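Home Medicine Box Drive Continues Through March

The Tasness Residents' Office reminds all households that the home medicine box drive remains open until the end of March. Nearly 70 households have taken part so far. Any small box with a lid and a latch is suitable, and a pink plastic one kept on a table serves as well as a purchased kit.

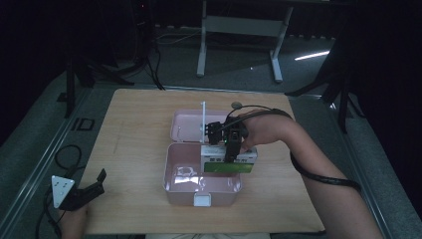 One resident wrote to ask whether the outer cartons may be thrown away to save room, as her own box no longer closes with them inside.

The office advises keeping the carton wherever space allows. Dosage leaflets are easily lost without it, and the printed panels often list the maker's address, telephone and fax numbers, and a customer hotline. 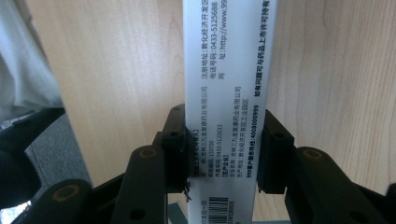

Cartons too long for the box may be stored upright beside it – away from sinks and stoves, and out of the reach of children. Expired items may be brought to the Wekano counter, Room 16, until 4 p.m. Printed checklists are available there and at the Cliltton branch.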